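Minutes, Garnadwood residents' equipment group, January meeting

Present: Keyvan Akbari (chair), Donal Ó Néill, Kevin Gallagher, Cormac Gilmartin (minutes). Apologies from Kristóf Veres. Started 7:10 pm.

**1. Last minutes.** Agreed, with Donal's name spelled right this time.

**2. Nerix kitchen arm, trial offer.** Keyvan went over the offer: $2,333 for the term, arm and setup included, cancel with 23 days' notice. Kevin asked what it does that a resident with two hands can't. Keyvan said cooking rice and setting out plates, for a start. Kevin said the rice cooker already cooks the rice.

Donal had read the Nerix sheet, which claims 100 percent of "routine kitchen tasks." He could not find a list of the tasks. He wants wiping down, scrubbing a burned pan and emptying the sink strainer named in writing before he votes for anything. Cormac agreed and added wet towels.

Keyvan thought this was harsh, and said getting grain from a bowl into a pot is fiddly work for a machine. Kevin said it is fiddly for his grandson too and he doesn't charge. No one could say who clears up spilled rice under the offer. Keyvan to ask.

**3. Heinonen floor scrubber.** Still leaves the corners. Donal does the corners with a mop. Keep it until the lease is up, no renewal.

**4. Decision.** No trial for now. Three against, Keyvan for. We look again if Nerix will leave the arm alone in the kitchen for a full evening meal, dishes included, with none of their staff in the room.

**5. Next meeting.** Same room. Kevin to bring the key. 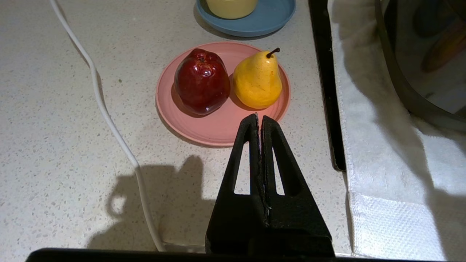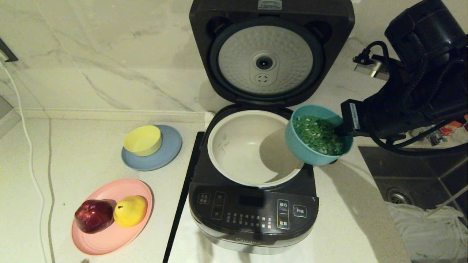
Fruit plate, then the rice bowl at the cooker.

*Reading time: 1 min*

Added after the meeting: Kristóf sent word that he would have voted against as well.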